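# The case for keeping the box

Most advice on storing small electronics starts with the same instruction: flatten the packaging and recycle it. I think this is wrong for any component small enough to fit in a coat pocket, and I have been running our shelves in Mistton on the opposite rule for 18 months.

The usual argument against original boxes is volume. A retail box is larger than its contents, and a drawer of bare modules in antistatic bags holds more per inch than a drawer of cartons. On paper the bags win. In use, a bag has no flat face. It slides, it folds over its own label, and it has to be lifted out to be read. A rigid carton can be read in place, provided the printed side faces the person opening the drawer.

A carton also carries its own record. The model name is already on it, in the maker's lettering, at a size someone chose for legibility. When we moved from the Terkberg building in February, the bagged parts took 6 hours to identify. Five were never matched to an entry in the list. The boxed parts were checked against the list and shelved the same afternoon.

Black packaging deserves a complaint of its own. Camera and sensor makers favor it, and on a dark shelf one black box is indistinguishable from the next. The fix is a light surface. We sort on a white table and stock the Kinau shelving with white liners. Dark cartons show their edges against white, and a tilted or misplaced one is found quickly. Scuffs on the tabletop do not affect this and are not worth repainting for.

Picture on the lid is the other feature I look for. A silver outline or a product image on the top face sorts faster than text, particularly for people who handle the parts once a month and do not remember model numbers.
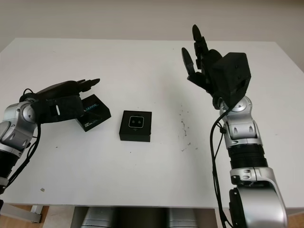

*Two small black cartons on the white table: the tilted one has RealSense lettering, the other shows a twin-lens camera module on its top face.*

My recommended practice is short. Keep the carton and the molded insert. Discard the outer mailer. Put nothing in the carton that did not come in it, except the cable. If the unit is out on loan, the empty carton stays on the shelf, turned upside down.

The Aguiar bins, which we bought for bagged stock, now hold loose fasteners. They are good bins. Six of them are still empty, and I would take offers.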